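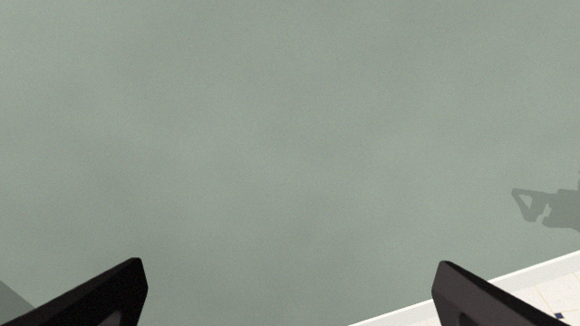 Fig. 1. Simulated view past the open gripper, facing the wall and baseboard.

Buvton Shared Workshop, electronics room
Notebook entry, October
Project: Harasym two-arm bench
Entered by: Levente Bozsik

Work this session was limited to the simulated room. The physical stand remains unassembled until the post height has been agreed, and no parts were cut. The room model was loaded in Brekik at seed 2169 and run for 400 steps per trial. Settings are those of the previous entry except where noted.

The first item was the camera view when an arm is turned away from the table. With the gripper open, both fingers enter at the bottom of the picture and the space between them is clear. The left finger renders almost pure black and very little of its shape can be read. The right finger takes more light and its front face is distinct from the bevel. Members adjusting the lights in the model should record the old values before saving. The last change was made without a note and had to be worked out by comparison.

The arm shadow on the wall at the right side is fairly crisp. I consider it sharper than we will get under the workshop lamps. A softer light was tried and reduced the frame rate below what the control loop accepts, so the original light was restored. The wall texture is acceptable as it stands. The blue floor accent near the baseboard is small but visible at the present resolution, and it may serve as a reference point when the camera angle is checked against the real mount.

Camera exposure was left at 4000 in the configuration file. The units are not stated in the Brekik manual. This should be confirmed before the value is copied to the hardware profile.

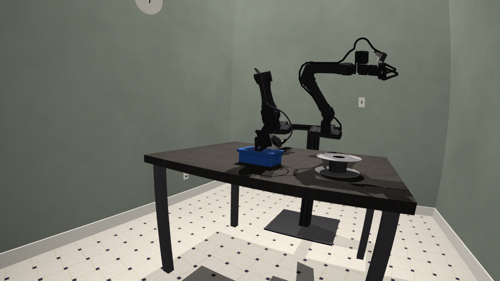
BENCH LAYOUT AND CABLE ROUTING

The layout now holds the blue bin at the left-center of the table and the empty spool on the right half. The left arm is bent down with its fingertips inside the opening of the bin, and the right arm is extended to the right with its gripper open. Both arms stand behind the table on their mounting plates, joined by the crossbar. This arrangement is adopted for the next set of trials.

Cable routing needs attention. On the left arm the camera cable bows well outward before it returns to the wrist. On the right arm it arches high over the wrist component. The model does not treat the cables as solid, and a clean run in Brekik is therefore no evidence that the real cable will clear the bin or the other arm. Revision 2 of the routing sheet calls for a clip at the forearm. I have asked that the clip be drawn and added to the model before any further motion is planned.

The base plate of the post lies on the floor between the table legs. Access for tightening will be poor once the table is in position. The order of assembly should be changed so that the post is fixed first and the table brought in afterward.

Spool: the gripper has not been tested on the flange in any trial to date. The Ustidance finger pads are on order and their thickness is not known. The grasp width stays at its default until they can be measured.

Open items
Confirm exposure units in Brekik.
Add forearm clip to both arms in the model.
Settle post height and amend the assembly order.
Measure finger pads on arrival.

Trial logs are stored in the Harasym folder under the seed number. Corrections to this entry are to be initialed in the margin.

L. Bozsik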